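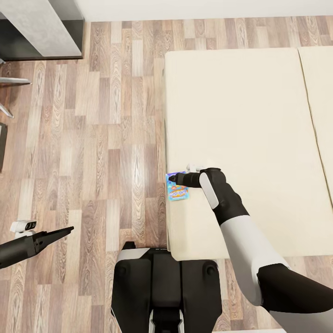

4.2 What the morning shift told us

We spent most of June at Josent, a small firm that gets furnished short-let flats ready between guests, and I went in expecting to write about speed. The staff wanted to talk about something else. Before the trial, each cleaner had a flat to herself from door to door. She picked up whatever the last guests had left, stripped the bed, did the floor and locked up. With the Pulta system taking over the picking up, that first quarter of an hour is gone, and I hadn't understood how much people used it for. Eugénie Delorme, who leads the shift, called it "reading the room" - you learn what sort of job you've got while your hands are busy with the easy bits.

Figure 3. The pick-up task in simulation. The right gripper is at a blue snack packet lying near the left edge of the mattress; the left gripper is open and empty over the wood floor.

I showed the picture in Figure 3 to everyone we interviewed, and it got a far better chat going than my questions did! Régis Baudry went straight to the packet. Is it full or finished? He would pick it up and know at once, and a full one goes in the box by the door in case the guest rings. Our task list just said "remove packet". We'd written 40 task lines by then and not one of them dealt with things that might still belong to somebody, so we went back and added a "keep or bin" step, which a person now answers from a tablet.

That step has made a new job of sorts. Whoever has the tablet gets asked to decide things all morning, often while making a bed in another flat, and two people told us they went home more tired than before (though their backs were better, and they were glad of it). Eugénie now swaps the tablet over at 11, and she worked that out herself - we had nothing to do with it.

Pay hasn't moved. The firm treats the tablet as part of cleaning, the cleaners mostly see it as supervising, and I'm with the cleaners on this one. We come back to the grading question in Section 5, along with the interviews from the laundry side, where the trial changed very little.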